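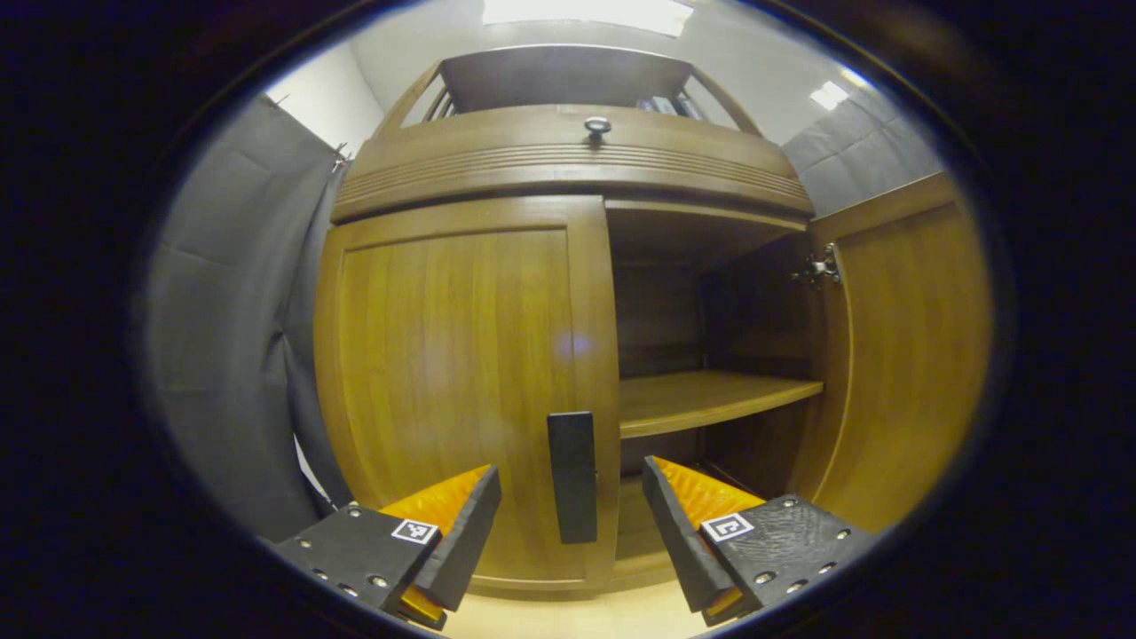

Week 4: Storage and household inventories

Reading: Chatzigeorgiou, chapter 2; Buchanan, "What the cupboard held" (course reader).

Last week we looked at wills. This week's source is the probate inventory, a list of the movable goods in a house after a death, with a value beside each entry. Inventories are a good source for furniture history and a poor one for almost everything else, so we need to be clear about what they can tell us.

The Onley series

Most of our examples come from the Onley series, which holds 1,785 inventories. Of these, 256 are set out room by room. The others run the whole house together and are harder to use, though you can sometimes guess where the appraisers changed rooms from a shift in the type of goods.

Appraisers were usually neighbours. They knew what a thing would fetch locally but weren't consistent in what they called it. "Press", "cupboard" and "aumbry" overlap a great deal. A cupboard was at first an open board for cups, and the sense of an enclosed piece with doors came later. When you meet the word in an early inventory, don't assume doors unless the entry mentions a lock, a key or hinges.

What gets left out

Fixtures belonged to the building and don't appear. A cupboard set into a wall is therefore invisible, while a free-standing one beside it is listed. Buchanan argues that this has led historians to underestimate storage in poorer houses. Bassey disagrees — she thinks built-in storage was rare below the middling sort. Read both and note what evidence each relies on.

Contents are also uneven. Linen is nearly always itemised. Earthenware tends to be lumped in with "other lumber", as are old tools and anything broken.

Chests and drawers

Chests are cheap to make and easy to move, but you have to empty the top to reach the bottom. Drawers solve that and cost more in joinery. In the Onley sample used by Ponce, 34 households owned a chest of drawers and almost all of them also kept at least one plain chest. New forms of furniture were added to a room well before the old ones went out.

For the tutorial

Bring your transcription of inventory 32. Mark every storage item and write down the colour, timber or value if given. Leave the Latin heading, we'll do it together. If you can't read a word, put a dash and keep going.

The short essay is still due at the end of March. Late work goes to Despina Costache at the school office, not to me.

Course enquiries: School of History office, second floor. © Course convenor. Back to top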